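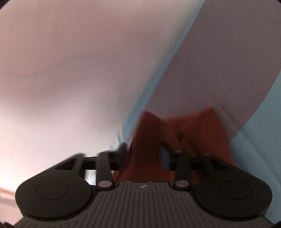
Lirkham water customers to get bills redone after meter mixup

LIRKHAM – The town will redo water bills for 723 households after a meter reading mixup left some people charged for a neighbor's water, officials said Tuesday night's packed meeting aside, "as fast as we can get them out."

Correction to the above, the meeting was an evening session, 7 p.m., and the quote is from the town's utility director, Maëlle Sutherland, speaking in the hallway afterward.

Affected streets are mostly on the Fadlow side of town, from the old feed store up to the reservoir road. A few on Nulside Lane too. Town hall has the full list at the front counter. Not online yet.

What happened: the town switched billing software over the winter. Account numbers on two reading routes got shifted by one line when they were moved across. So house A got house B's number, house B got house C's and on down the street. It went unnoticed for two billing cycles. Small households saw big jumps. Big households paid next to nothing and mostly kept quiet about it.

Sutherland said her office started getting calls after the second round of bills went out. Five came in one morning, all from the same block.

"That's when we pulled the route sheets," she said. "We should of pulled them sooner. I'm not going to argue with anybody about that."

One Fadlow couple brought a bill for close to $3,000 to the meeting and passed it down the row. The man said he'd dug up part of his front yard looking for a leak. There was no leak. He wants the town to pay for the sod. The board did not say yes or no.

Corrected bills go out in May. Anybody who overpaid gets a credit on the account, or a check if they ask for one in writing. Anybody who underpaid will owe the difference but can spread it over the rest of the year, no interest. Late fees from the two bad cycles are wiped for everyone on the list. Shutoff notices on those routes are on hold untill the new bills are out.

Renters are a question. Some have moved since the first bad bill. The town will mail to the last adress it has and asks anyone who left the Fadlow side over the winter to call with a new one.

The board voted 5-2 to pay for a full re-read of both routes, every meter, done in person. Work starts next week, daytime hours. Readers will have a town badge and don't need to come inside. Residents are asked to clear brush and trash cans off the meter lids and keep dogs in.

The two no votes both said the software seller should cover the cost. The seller, Solanki, has not replied to a message left by phone. Sutherland said the contract is with the town attorney and she would'nt guess at what comes back.

Also at the meeting:

Bridge Street stays one lane through the end of the month. Paving crew is behind on account of rain.

Summer rec sign-up opens in May at the school gym. Fees same as last year. Swim lessons fill first, so get there early.

The board put off a vote on leaf pickup contracts. Third time.

A request for a stop sign at Nulside Lane and the reservoir road went to the county, which owns the crossing. No date on an answer.

Billing questions go to the utility window at town hall, open 8 a.m. to 4 p.m., closed for lunch at noon. Bring both old bills if you still have them. A photo of the bill on your phone is fine.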